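グリッパー保守 進捗報告(1月分)
提出先:Savard 助成担当 Carol Parsons 様
作成:Pusach 整備班 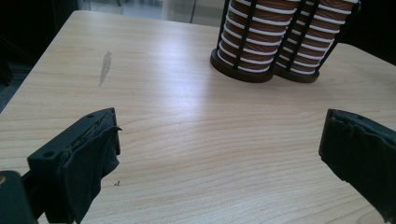 図1 手持ちグリッパーの指先、開いた状態。左指先端付近の内側カバーにめくれあり。奥はカップの束2本

取り急ぎ、1月分です。細かい表は次回まとめて出します。

■ 全体
計画どおりの部分と遅れている部分が半々。収録そのものは継続中、1月の把持記録は367回。目標の2,000回には遠いですが、今月は途中で指の整備に時間を取られたのでこんなものかと。累計は集計中。

■ 指先カバー
今月いちばん手がかかった箇所。図1の左指、先端のあたりで内側のカバーが浮いて、端が右に飛び出しています。しわも多い。下側もたるんでテーブルの方へ垂れ気味。右指も内側はしわと折れ目が出てますが、写っている範囲では左ほどのめくれはなし。
めくれた端がカップの縁に引っかかると、持ち上げのときに下のカップまで付いてくる。2個取りが出た記録は全部別フォルダに移しました。学習用には渡していません。
対応:
・左右とも張り替え。片方だけ新しくすると滑り方が左右で変わるため、必ず両方一緒に
・古い接着剤はへらで落としてからアルコール拭き。前回はここを省いて失敗
・張ったあと一晩置く。朝9時まで通電しない
・端は先端の角で折り返して裏で止める。今までは角で切りっぱなしでした
張り替えは1回目済み。折り返し式にしてからの耐久はまだ何とも言えません。2月の報告で書きます。

■ 指の固定
指上面の小さい穴、先端寄りと後ろ寄りの2か所。点検のとき穴のまわりにひびがないか見る、というのを手順書に足しました。目視だけだと見落とすので、爪で軽くなぞること。今のところ異常なし。予備の指は左右1組、Grodent に追加を見積もり依頼中。返事待ち。納期が読めないのがちょっと困る。

■ 開閉の原点合わせ
毎朝やっていたのを、収録の前と昼休み明けの1日2回に変更。午後になると閉じきり位置がずれる日がありました。原因は調査中、引き金側のばねを疑っています。ばねは Lại に在庫があるそうなので取り寄せて比較する予定。
手順は、全開→全閉→全開を三度くりかえし、最後の全開で値を記録。数値が前回と合わないときは収録を始めずに連絡。ここは徹底してほしい。

■ 作業台まわり
カップの束は黒いワイヤーのホルダーに立てて使用。ホルダーの位置は毎回同じにせず、収録ごとに少しずらす運用です。
台の木目面、左寄りに灰色っぽい汚れが一か所。左指の先の近くに細かいくずのような点も。指の内側に付くと滑りの条件が変わるので、始める前の台拭きを点検表の一番上に移しました。これまでは終業時だけでした。
それと、窓からの光が台の真ん中あたりで反射します。記録画像の明るさに影響するので、薄手のカーテンを検討中。費用は消耗品費の範囲で収まるみこみ。

■ 費用
カバー材と接着剤、アルコール、へら。すべて消耗品費から。領収書の写しは別便で送りす。予備の指は見積もりが来てから相談させてください。費目の変更が要るかもしれません。

■ 困っていること
・カバー張り替えのできる人が今2人だけ。休みが重なると止まる
・点検表の記入もれ。19番の項目(閉じきり確認)がとくに多い。欄の位置が裏面なのが悪いので、表に移す
・収録記録と整備記録が別ファイルで、どの張り替えのあとのデータか後から追いにくい。番号を共通にする作業を始めたところ

■ 来月
折り返し式カバーの経過確認。ばね比較。点検表の改訂版を配布。記録番号の統一。
収録は遅れを取り戻すため午前の枠を増やします。ただし接着の待ち時間とぶつかる日は整備を優先するつもりです。この点、差し支えあればご連絡くださいい。

予備の指の件、Grodent から返答があり次第、Parsons 様あてに金額だけ先にお送りします。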